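Dranby Friends' Newsletter
December 22, 2022

Our afternoon with the robots at Floston

Well, we went, and I am so glad we did. When I first put the idea forward in April there was a certain amount of looking at shoes, and one or two people wondered (kindly) whether we might not prefer the glassworks again. But the list by the kettle filled up in the end, and roughly 20 of us got off the coach at Floston in a thin sort of rain, with our packed lunches already eaten because someone had opened the egg sandwiches before we were past the roundabout.

The workshop belongs to a firm called Doherty, and if you have ever been to the old seed merchant's on the Floston road you have been there, more or less, as they have kept the big doors and the weighing platform and painted everything else. We were met by Tamsin Baptiste, who looked after us all afternoon and must have answered the same question about lifting people out of the bath a good many times without once letting it show. She had put out chairs and, bless her, a heater.

I had better own up that I had quite the wrong picture in my head beforehand. I thought we would stand behind a rope and watch something large and orange swing about. What they do in the front half of the building is teach a robot in a made-up kitchen, inside a computer, before any of it is tried on a real arm. The program they use is called Nokden, and the kitchen in it is drawn so that it has weight and friction and shadows, and an apple in it will roll away from you if you nudge it badly. Tamsin said they spend far more of the week in that kitchen than they do in the one with the kettle.

What you see on the screen

We sat in two rows in front of a very big screen and Tobias Gallagher, who drives the thing (he did say "drive"), started us off up close. I am putting this view in because it caused more talk on the coach home than anything else, and because several of you who stayed behind have already asked me what on earth people meant by "the tablecloth".
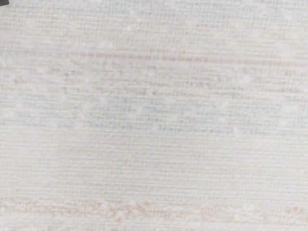 Very close up in Nokden: pale weave, a thin reddish line and rows of grey marks too blurred to read.

My neighbour took it for a page of her bank statement and I must say I saw her point, with those grey rows sitting there like figures in columns. Other guesses from the floor were a bandage, a tea towel, and the back of a raffle ticket. Tobias let us go on guessing for a bit, which I thought was good of him, and then talked about how hard it is to make sense of anything when you are right on top of it. We all know this from looking for our glasses, but I had never thought about a machine having the same trouble. If all you have to go on is a patch of pale something with smudges on it, you may be very near to a thing and have very little notion of what it is or how far off the rest of the room might be.

He asked one of us to hold a hand up against her nose and describe it, and then to put it out at arm's length and do it again. It's a simple little trick and I have since tried it on both my grandsons. What a person does without thinking, he said, is remember the wider view while looking at the near one. You saw the hand coming, so to speak, so you are not at all surprised by it when it arrives. Getting a robot to do that sort of remembering is a good part of what they are working on at Doherty, and he was quite frank that some weeks go better than others.

There was a question about whether it wouldn't be easier to draw everything nice and sharp, seeing as it is all drawn anyway. I thought this a very good question (it was Dranby's own, I am proud to say, from the back row). Tobias's answer was that they could, but then the robot would get used to a tidy world and be all at sea in an untidy one. He would sooner it had a go at the muddle first. I wrote that down on my programme because it put me in mind of how my mother taught us to drive.

The kitchen table

Then we had the wider view, and there was a proper little "ooh" along the rows, I think from relief at seeing something we recognised. I know an oven when I see one. It was one of those small ones that stand on the worktop, dark grey with knobs at either end and a little lit-up panel between them, very like the one my sister bought when her big one went, though hers is forever covered in toast crumbs and this one was immaculate. There was an apple, and what I was ready to swear was a carrot until I was put right. It was a sweet potato. There was a yellow carton of juice as well, with fruit on the front, and off at the left you could just make out the end of the robot itself, white higher up and black lower down, with a pale fingertip.

Tamsin explained that the food is chosen partly for being awkward. An apple wants to roll, a carton is tall and can be knocked over by a careless elbow (or whatever one calls it on a robot), and a sweet potato is never the same shape twice. She said that a person setting the table would pick up each of those with a quite different sort of hand and never give it a thought, and she got us all to try it in the air, the whole lot of us with our arms out pretending to pick up vegetables. I do wish you had been there.

I asked about the oven, being the sort of person who worries about ovens. In Nokden, of course, it can't burn anybody, and Tamsin told me that is one of the chief comforts of the arrangement. They can let the robot make a thorough mess of opening a door, over and over, and the only cost is a bit of electricity and Tobias's patience. With a real door you would be sending out for new hinges.

The tablecloth, I should say, was much admired. It has a fine weave with faint streaks of colour running slantwise, and a couple of our sewing ladies wanted to know where one could buy it. You can't, I'm afraid.

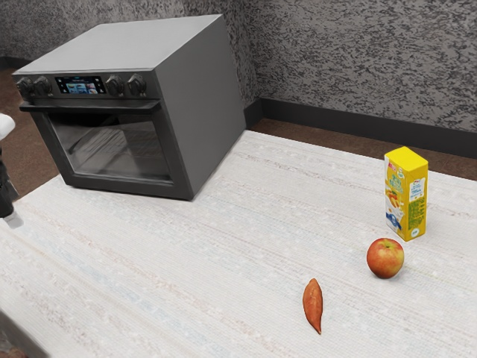

Having a go ourselves

After the talk came the part I had been privately dreading. There was a pair of hand controls on a table by the window, and anyone who liked could sit down and have a turn at moving the robot about in the drawn kitchen, with Tobias standing by. We were allowed 20 minutes between us, and we overran shamefully.

I went early so as to get it over with. You hold the controls rather as you would a skipping rope, and the arm on the screen goes where your hands go, only a shade behind, so that you find yourself leaning in your chair to hurry it along. I chose the apple. I got very close to the apple, I touched the apple, and off it went across the cloth as if it had a bus to catch. Tobias said it was the commonest thing in the world and simply put it back for me with a press of a button, and I thought how much I should like that button at home. My second try was better and I had it off the table for a moment or so before I got excited and opened my hand.

Others were a good deal cleverer at it. The best of us by a mile had never touched anything of the kind before and put it down to years of icing cakes, and Tobias took this quite seriously and asked her a number of questions about wrists. The carton went over more than once. There was a lively disagreement about whether it is better to come at a sweet potato from the top or the side, which went on through tea and I believe has not been settled.

Those who preferred not to have a go were shown round the back half of the building by Tamsin, where the real arms are. They were switched off that afternoon for some work on the wiring, so it was a matter of looking only, but she let people feel the rubbery pads on a spare set of fingers, and everyone came back saying how light they were.

The bath question, and others

I promised to report on this properly. Will it be able to help a person in and out of the bath? Not this one, and not soon, was the plain answer. Tamsin said they would be very pleased indeed with a machine that could fetch a few things from a worktop safely and put them where they were wanted, and that even this takes longer than most visitors expect. Somebody said that a thing which could reliably get the juice out would do her very nicely, thank you, and that got a round of applause.

We also asked what happens if it drops something on the cat (they try to keep it slow and gentle, and would sooner it stopped than carried on), whether it can hear you (theirs can't), and whether it has a name. It hasn't. Suggestions were offered, and I shall spare the blushes of those who offered them.

Tea was laid on by Doherty, with a very decent fruit loof, as my programme notes have it, by which I mean loaf. My handwriting on coaches has never been good.

Bits and pieces

Our thanks have gone to Tamsin Baptiste and Tobias Gallagher in a card, which most of you signed. If you were missed out, I am very happy to pass on a message.

They have said they will have us again, and I have pencilled in April, when the arms in the back should be running and there will be something to watch as well as something to spoil. The coach will be £10 a head as before, leaving the chapel car park at 2 sharp. Please do mean sharp this time. Bring a cardigan, as the heater only does the front row.

A brown knitted glove was left on the coach seat behind the driver. It's on my hall table and I should be glad to see it go home.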